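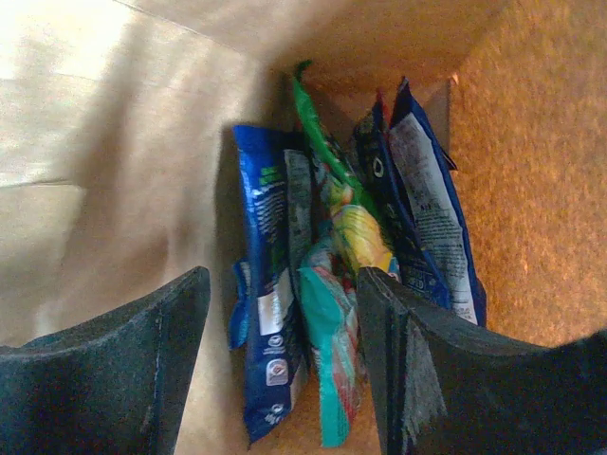 How a Robot Hand Learns to Pick Up a Snack

A bag of chips is easy for you to pick up. You look, reach in, and pull one out. For a robot built on a garage bench, the same job takes a lot of work.

Our robot is called Fustevix. It was put together at the Jidstead shared workshop, where people bring their own projects and use the same tools. It has one arm and a hand with 2 fingers. The fingers slide together and apart, like tongs.

Why are snack packets hard?

A wooden block keeps its shape when you squeeze it. A packet does not. It bends, crinkles, and slips. When packets are packed close together, they also hide parts of each other. The robot has to work out where one packet stops and the next one starts.

Shiny wrappers cause more trouble. Light bounces off them and makes bright spots. A computer can mistake a bright spot for an edge.

How does the robot see?

A small camera rides near the hand and moves with it. When the arm goes down into a paper bag, the camera looks down into the bag too. The picture goes to a computer as a grid of tiny colored dots called pixels. The computer looks for places where the color changes, such as a blue packet next to a green one.

How hard should it squeeze?

Too little and the packet falls. Too much and the chips turn to crumbs. Smooth, hard fingers slide on a wrapper, so the builders chose pads with a rough surface. Pads wear down with use and have to be changed.

How does it get better?

Practice. The builders ran 401 tries and wrote down each one. After every 60 tries they stopped to check the screws and the wires.

Try it yourself

Put some wrapped snacks in a paper bag. Pick up one packet with kitchen tongs and leave the others standing. Then close one eye and do it again. Was it harder to tell how far away the packet was?

Shared 2349 times

Mulanow Kids Science, November 2020. Contact us | Back to top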